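Neighbours' pet food shelf moves to bigger kitchen in Sivasside

Saturday, September 3, 2022

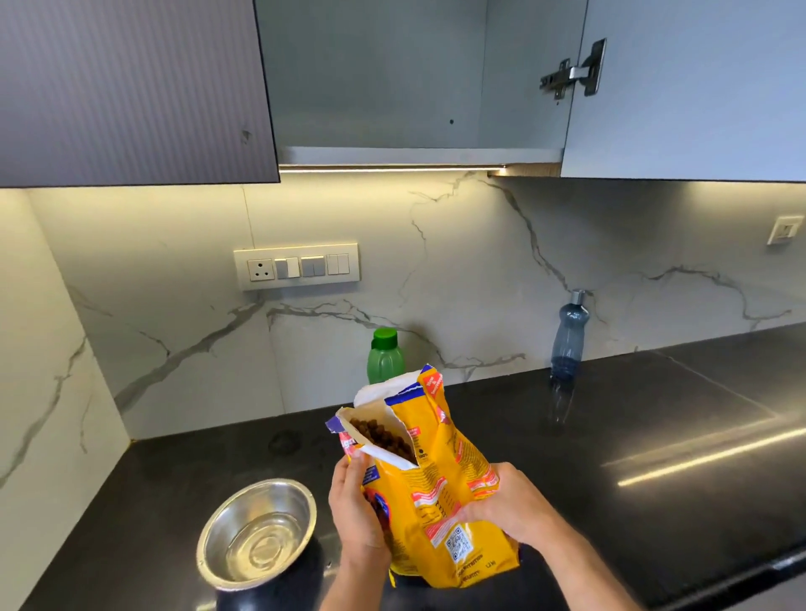
Dry food is now the most wanted item

The pet food shelf in Sivasside has a new home. It opened in May in the hallway of the El Idrissi bakery, and this week it moved to the kitchen of the old rowing club, where there is a proper counter and a cupboard with a door that closes.

The shelf lends a hand to people who have a cat or a dog and a difficult month. Anybody can bring food and anybody can take it. You do not fill in a form and you do not need to explain your situation.

Aicha Ashour started the shelf after her neighbour asked if she could borrow a cup of kibble until payday. "I gave her the cup, and then I thought there must be other people in our street with the same problem," she said. "In the first month we gave food to 17 homes. I was surprised, and also a little sad."

Since May the group has given out 234 bags. Most of them were small ones, because people often come on foot or by bus and cannot carry a big sack. When a large sack is donated, it is divided into paper bags in the kitchen, and the feeding table from the original package is copied by hand and put inside.

Opened bags are also accepted, and this is the question the group hears the most. The rule is simple: the food must still be in its original bag, the date must be readable, and it must have been opened less than four weeks ago. The top should be folded and closed with a clip or a clothes peg. Food that was poured into a jar or a plastic tub is not taken. Wet food must be sealed.

Þórarinn Lykkegaard, who has the key of the kitchen on Saturdays, asks people to also bring bowls if they have some to spare. Stainless steel is preferred, as it is easy to wash and does not keep the smell. "Last week a man came for food for a dog he found on the highway. He had nothing at home, so he was using his own soup plate," Lykkegaard said.

The move cost $1650, which paid for the cupboard, two new taps and the repair of the floor near the sink. The hardware store Zudeck gave the paint for free. The group now hopes to collect $2000 before winter for a second cupboard, where cat litter and blankets could be kept.

The kitchen is open Saturdays from 10 a.m. until 1 p.m. and Wednesdays after 5 p.m. The entrance is on the river side. Please ring the bell, the door is heavy and sometimes it looks locked when it is not.

Shares: 41
Comments (4)

marlene_k
Is there parking on the river side or only on the street? I have two big sacks, my old cat is on a special diet now and can't eat it any more.

Avix
Street only, but you can stop at the gate to unload. We did it on Wednesday.

Tom from Unit 6
Do they take rabbit pellets? The article only talks about cats and dogs.

bettyd
Used the shelf in June when my hours were cut. Very kind people. I will bring some bowls next week, favourite colour of my dog is apparently whatever bowl is full.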